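The Inventory of Table 6

Fiction
Shared 62 times | 6 comments

The table was to be cleared by four o'clock. This requirement had been set out in the notice of closure, which was issued to all departments of the Weris Institute in January and which Araceli Miranda had been asked to sign on each of its pages.

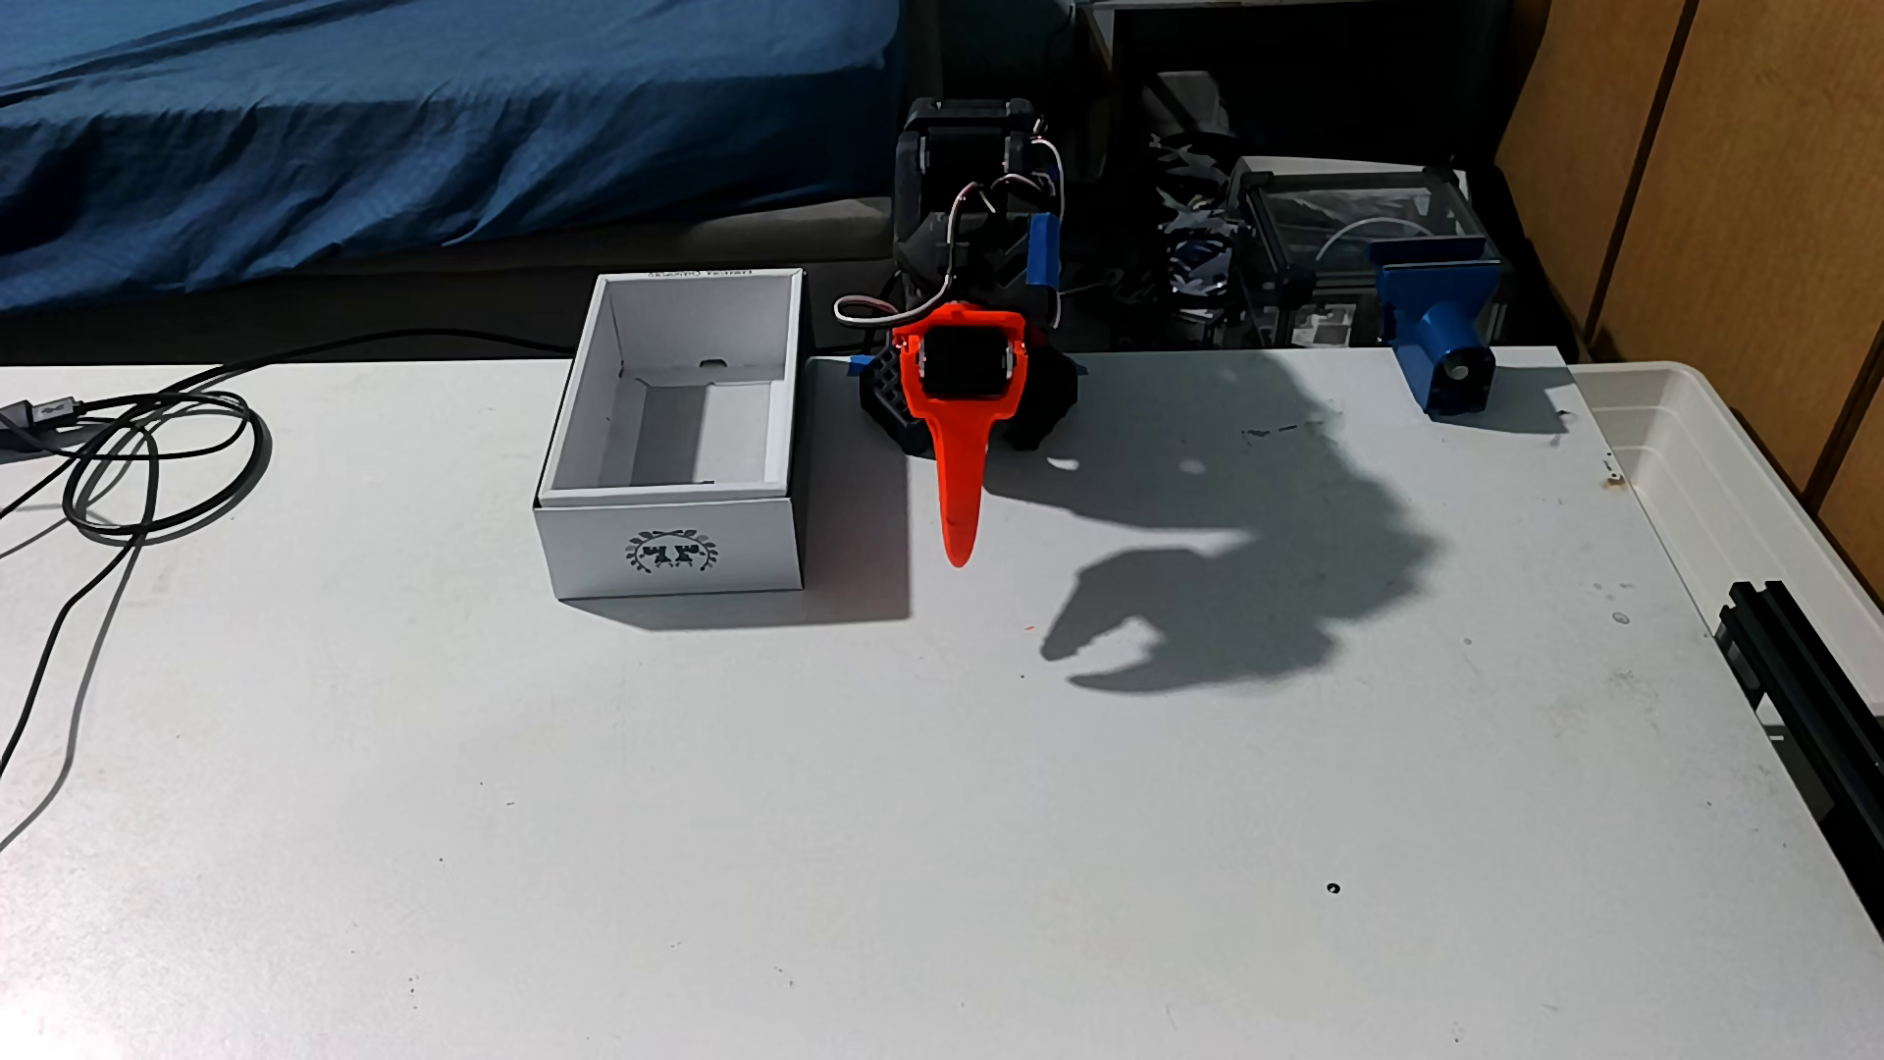 She had been appointed Officer for Residual Items. The post carried no office, and its duties were confined to a single sheet. The Officer was to proceed from room to room, to record what remained on each surface, and to assign every object to one of the headings approved by the Institute: Retain, Return, Transfer or Dispose. Where an object was found inside another object, both were to be entered, the container first.

Table 6 was white. Miss Miranda had known it for 19 years and had never before been required to give its colour. She wrote "white" in the column provided, and under Condition she wrote "fair", having observed the scuffs and the faint smudges which no cloth had ever fully lifted. She considered whether the smudges were themselves residual items. The guidance did not say.

The box was entered next. It was of white cardboard, open at the top and without a lid, and it bore on its front a dark blue emblem within a wreath. Miss Miranda looked at the wreath for longer than the procedure allowed. It resembled the one on the certificate presented to her late father by the Cantero Benevolent Society, in recognition of services which the certificate had omitted to name. He had kept it in the hall, beside the barometer, and visitors had been invited to admire it.

She wrote: "Box, one. Lid, absent."

"The lid should have its own line," said Fulgencio Cabello, who had come in with the keys. He was the Deputy Registrar and would remain so until four o'clock.

"It is not present, Mr Cabello."

"Then it must be entered as missing. An absent lid is a deficiency in the box. A missing lid is a matter for the Registrar."

Miss Miranda turned over the sheet and read the guidance again. It was her practice to give every instruction a second reading, and she had found over the years that few of them were improved by it.

"And where is the Registrar?" she asked.

"Transferred."

The word was allowed to stand. Mr Cabello placed the keys on the windowsill, at a proper distance from the table, so that they should not be recorded. Outside, the men engaged by the removal firm were carrying the long bench from the reading room to the van. It had been marked Return, although the persons to whom it might be returned had given up their premises before Miss Miranda was born.

"What do you propose for the box?" said Mr Cabello.

She had already considered the question. The box could not be marked Retain, as the Institute would shortly have nowhere in which to retain it. It could not be marked Return without the name of a recipient. Transfer required a signature from the receiving department, and the receiving department had been closed the previous afternoon. There remained Dispose, for which she had a supply of red labels, numbered in sequence. She had reached number 357.

"I should like to request a fifth heading," she said.

"On what grounds?"

"That the four do not cover the case."

Mr Cabello regarded her with the expression he had formerly reserved for the annual accounts. He was not an unkind man. On her first morning he had shown her where the good pencils were kept, and he had never afterwards referred to it.

"A request for a new heading must be made in writing," he said, "and considered at the next meeting."

"When is the next meeting?"

He looked at the clock. It was twenty minutes to four.

"I suppose it might be now," he said.

They sat down on either side of Table 6. Mr Cabello opened the meeting, noted apologies from the Registrar, and asked whether there were any matters arising. There were none. Miss Miranda put forward her proposal, which was that an item might, at the discretion of the Officer, be entered as Kept. Mr Cabello asked how this differed from Retain. She replied that an institution retained and a person kept, and that she would be grateful if the minutes could reflect the distinction.

The proposal was carried. The minutes were written on the back of the duty sheet, there being no other paper in the room, and were signed by both parties at nine minutes to the hour.

Mr Cabello collected the keys. Miss Miranda wrote one word in the final column, put the unused red labels in her coat pocket, and went to see about Table 7.

Comments

Consuelo Manzano
I worked in a records office for most of my life and the argument about the lid is painfully accurate. We once held up a house move for a missing drawer handle.

Valdis Jankauskaitė
I liked Mr Cabello more than I expected to. Is there going to be a Table 7?

Yolanda Olmedo
"An institution retained and a person kept." I read that part to my sister over the phone. She wants to know what happened to the barometer.

Recent fiction
The Fallodier Bequest
Minutes of a Small Flood
Danodance, or the Second Caller
A Chair for the Applicant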